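탁상용 화이트보드 및 작업 테이블 점검표 (의견 포함)

점검 주기: 매월 1회, 오전 9시 이전
장소: 루르네크 2층 공용 작업실
작성: Brigitta Ammann
양식: Prudavent 비품 점검 양식을 줄여서 사용

10월 점검분이다. 지난달에 지적된 항목을 먼저 확인하고 나머지를 양식 순서대로 적었다. 판정은 양호, 보완, 교체로만 적고, 판정이 애매하면 보완으로 적는다.

1. 테이블

1-1 상판 수평: 양호. 수평계를 가로와 세로로 한 번씩 대 보았다.
1-2 상판 이음선: 보완. 손으로 쓸어 보면 이음선에서 단차가 약간 느껴진다. 종이 한 장만 놓고 쓰면 펜촉이 걸릴 수 있으니 받침을 깔 것.
1-3 앞쪽 모서리: 양호. 들뜬 곳 없음.
1-4 다리 고정 볼트: 양호. 지난달에 헐거웠던 것을 Nägeli에서 와서 조였고, 다시 풀리지 않았다.

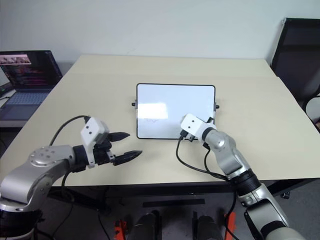 1-5 테이블 흔들림: 양호. 양손으로 눌러 확인. 벽과의 간격은 지금대로 둔다. 벽에 붙이면 뒤쪽 청소가 안 된다는 의견이 두 번 들어왔다.

2. 화이트보드 판면

2-1 테두리: 양호. 모서리를 손가락으로 따라가며 확인했고 갈라진 곳은 없었다.
2-2 판면 긁힘: 양호.
2-3 지움 상태: 보완. 마른 천으로만 닦으면 자국이 남는다. 전용 세정액을 천에 묻혀 닦고, 판에 직접 뿌리지 않는다.
2-4 양쪽 손잡이: 양호. 손으로 돌려 조이고 공구는 쓰지 않는다.
2-5 눕혀서 쓸 때: 판 밑에 클립이나 지우개가 끼지 않았는지 본다. 한쪽이 뜬 채로 눌러 쓰면 테두리가 휜다.

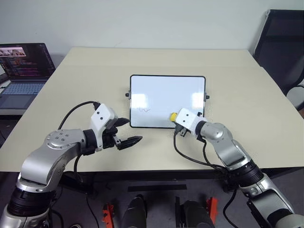
마커 및 소모품

3-1 마커 잔량: 보완. 서랍의 마커 4자루 중 3자루는 거의 다 썼다. Sisden에 추가 주문함.
3-2 마커 뚜껑: 양호. 쓰고 나면 딸깍 소리가 날 때까지 닫는다.
3-3 유성펜 혼입: 없음. 유성펜은 이 방에 두지 않는다.
3-4 세정액: 양호. 뚜껑이 닫힌 채로 선반 아래 칸에 보관 중.
3-5 닦는 천: 교체. 낡은 천 3장을 버리고 새것으로 바꿨다.

4. 케이블과 연결부

4-1 플러그 삽입 상태: 양호. 끝까지 들어갔는지 하나씩 눌러 본다. 뺄 때는 선을 당기지 말고 플러그 몸통을 잡는다.
4-2 피복 손상: 양호. 테이블 앞 모서리에 닿는 부분을 특히 볼 것.
4-3 늘어진 선: 보완. 테이블 앞으로 내려오는 선은 무릎이나 의자에 걸리기 쉽다. 옆쪽으로 돌려 묶는 방법을 다음 점검 전까지 정한다.

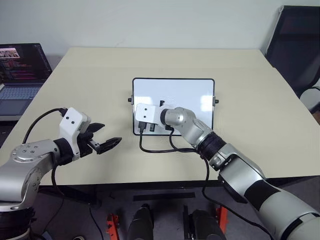 4-3에 대해 이용자 한 명이 의견을 남겼다. 선을 옆으로 돌리는 것은 좋지만 너무 짧게 묶으면 세웠다 눕혔다 할 때 플러그가 당겨지니, 한 뼘 정도는 여유를 두어 달라는 내용이다. 반영하기로 하고 묶음 끈은 풀 수 있는 것으로 준비한다.

5. 세워 둔 상태

5-1 기울기: 양호.
5-2 앞에서 밀었을 때: 양호. 손바닥으로 가볍게 밀어 뒤로 넘어가지 않는지 본다. 세게 밀지 않는다.
5-3 받침 미끄럼: 보완. 상판에 먼지가 있으면 조금 밀린다. 세우기 전에 상판을 닦을 것.
5-4 조명 반사: 안전 항목은 아니나 불편 의견이 있어 적어 둔다. 각도를 조금 바꿔 본 뒤 다음 달에 다시 적는다. 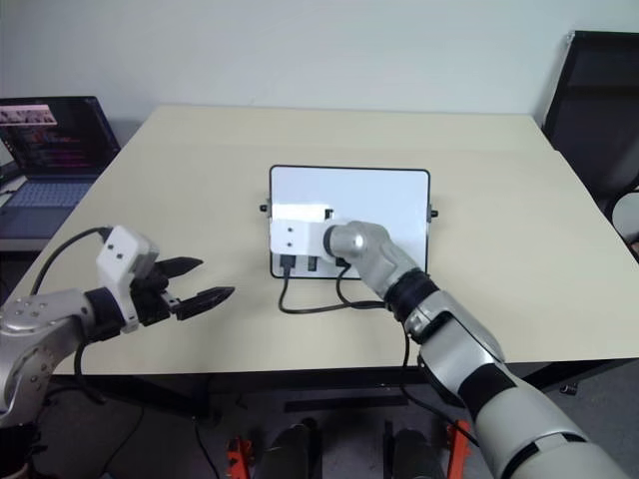 Brigitta Ammann의 의견으로는 5-3을 매월 항목으로 두지 말고 사용 전 확인 항목으로 옮기는 편이 낫다고 한다. 먼지는 하루 만에도 쌓이고, 월 1회 점검으로는 의미가 적다는 것이다. 다음 양식부터 옮긴다.

남은 조치
이음선 받침 준비, 4-3 케이블 정리, 마커 입고 확인.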